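Teaching a robot by demonstration

Teaching by demonstration is the practice of showing a robot how to do a job instead of writing out every movement in code. A person either takes hold of the robot's arm and guides it through the task, or drives the robot from a little way off with some kind of remote control, and the robot's joint positions and camera views are saved as it goes. Those saved runs, usually called demonstrations or episodes, are then used to train a program that tries to do the same job without a person steering.

The idea is an old and rather friendly one, and it will feel familiar to anyone who ever learned to tie a shoe with a parent's hands around their own. Factory painters were guiding spray arms by hand decades ago, and the arms played the motion back exactly as it had been given. What has changed since then is what happens afterward. A modern system isn't asked to repeat one motion forever, but to pick up the general sense of the job from a good many runs, so that it can cope when a bottle is standing a few inches from where it stood last time.

Guiding by hand

In hand guiding (also called kinesthetic teaching), the motors are set so that the arm gives way easily when pushed. The teacher moves it to the object, closes the gripper with a button or pedal, and carries on from there. People take to it quickly, often within minutes, and the robot can't be asked to do anything its joints won't allow, as the joints themselves are doing the moving. The drawback is that the teacher's own arms and shoulders tend to wander into the camera view, and guiding two arms at once is a tiring business for one person.

Remote control

Remote control, or teleoperation, keeps the teacher out of the way. The operator may wear a headset and hold a controller in each hand, or may move a smaller copy of the robot's arms, known as leader arms, which the full-sized arms follow. Many operators work from the view of a camera on the robot's head, and this takes some getting used to! A good deal of the table can be hidden behind the robot's own wrist, depth is hard to judge, and the object in the gripper often looks larger and closer than everything else in the room. Experienced operators learn to pause with an object lifted clear of the furniture, check that it is upright, and only then begin the next part of the movement.
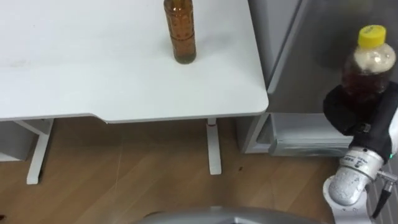 Choosing a task

First tasks are nearly always household ones, and bottles are a great favorite. A bottle is easy to find, has an obvious right way up, and can be held around the lower half without covering the cap. A colored cap also gives the cameras something plain to look for. Liquid in the bottle makes things a little more interesting, as it adds weight and moves about when the arm stops suddenly.

The Celisier handbook, a teaching guide used on several small university courses, suggests starting with a single bottle on a bare desk and adding one difficulty at a time: a second bottle, a different starting place, and finally a nearby cabinet or door. Its sample course asks for 46 demonstrations of the simplest version before anything is changed, and it reminds students, quite kindly, that the first several will probably be clumsy and may be thrown away.

With a humanoid robot there is the rest of the body to think about as well. Where the feet are placed decides how far the hands can comfortably reach, and a robot standing at the corner of a desk can work over the top with one arm and still have the other free for something beside it. Cables need room to trail behind without getting underfoot.
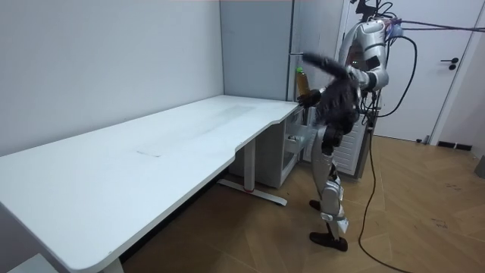

A humanoid robot holding a bottle upright at the corner of a desk, its other arm raised.

How many demonstrations are needed

There is no single answer, and published collections vary a great deal. The Vusemero set, built around picking up and putting down kitchen items, holds 1523 episodes, while the Campos bottle set stops at 1000. Cleltetti, a much smaller project, reported useful results from 29 episodes, though only with the bottle in the same spot every time. Variety generally matters more than sheer quantity, and a modest set in which the light, the bottle and the starting pose all change will often serve better than a large one in which nothing does.

Common difficulties

Hesitation is learned along with everything else. If the operator hovers over the bottle before grasping it, the trained robot may hover too, sometimes for a very long while. Two operators with different habits can also confuse matters, one reaching from the left and the other from the right, and the trained robot may settle on a path between the two that reaches nothing at all. Many groups therefore agree on a way of doing the task beforehand and note the operator alongside each episode.

See also

Imitation learning
Leader and follower arms
Robot grippers
Teleoperation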